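Kamton Handling Practice Project
Progress report to the Vrabec Fund, second period
Submitted by Vilém Hudec, project lead, Briltivthorpe
19 December 2023

Summary for those who read only the summary: the code of practice for hand-held gripper work now exists, it has 31 rules, and people at the bench follow most of them. The first draft had 50. I would like credit for the 19 that are gone, as they took longer than the ones that stayed.

Progress on the power strip tasks (section 4 of the code)

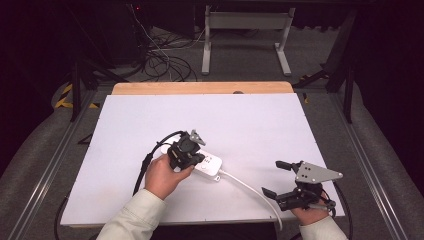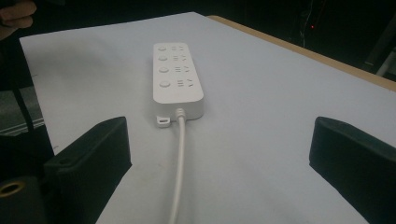

Section 4 covers objects with a cord attached, and it has used up more of the period than planned. A cup stays where you put it. A cord has opinions. The August draft told operators to "arrange the cable neatly," and it became clear within a morning that we employ people with very different ideas of neat. The current wording is as follows.

4.1 No strip, adapter or charger used as a task object is connected to the mains. Its plug stays in the operator's sight or in the tray.
4.2 The board is cleared of everything the task does not call for before recording starts.
4.3 Both grippers are opened and closed fully once before the first take.
4.4 Gripper leads are kept clear of the operator's feet. A lead that has to cross a walkway gets a cover.
4.5 The cord is not pulled to move the strip.
4.6 A take in which the operator touches the object with a bare hand is marked as such. It is not deleted, however embarrassing.

Rule 4.6 caused the most argument. Under the old habit, awkward takes had a way of not being there the next day. We now keep them with a one-word label, and the label list has been cut to words that can be said in front of a funder.

Trials

We ran 138 takes under the draft rules, all at the Briltivthorpe bench. Of these, 24 broke at least one rule. The most popular offense was 4.3, skipped by nearly everyone after lunch, myself included. We have moved it to the top of the start sheet, where it is harder to claim you never saw it. Rule 4.1 was not broken once, and I would be writing a different sort of report if it had been.

Sleeves came up twice. The draft banned long ones. The room is cold, the ban lasted two days, and the rule now says that cuffs must be close enough not to catch on the gripper. I consider this the most realistic sentence in the document.

Review by Brila

Brila read the full draft as outside reviewer and sent comments on every page. Most were fair. They asked us to say "must" where we mean must and "should" where we mean that we will look disappointed. We have done so throughout. They also asked for a definition of "operator," which now fills half a page and excludes visitors who just want a quick go.

Still open

The section on two people at one bench is not written. We have notes, and the notes disagree. The floor marking plan is drafted but waits on a decision about where the second bench will stand, and that has been waiting on me.

Spending is within budget apart from cable covers, which were underestimated by somebody who had never bought any. I have moved the difference from the travel line, as the only travel this period was to the hardware store.

Next period

Finish the two-person section, rerun the section 4 takes with operators who did not help write it, and send Brila the clean copy. Please let me know whether the Fund wants the cut rules attached as an annex. They are kept in a separate folder, and a few of them are quite entertaining.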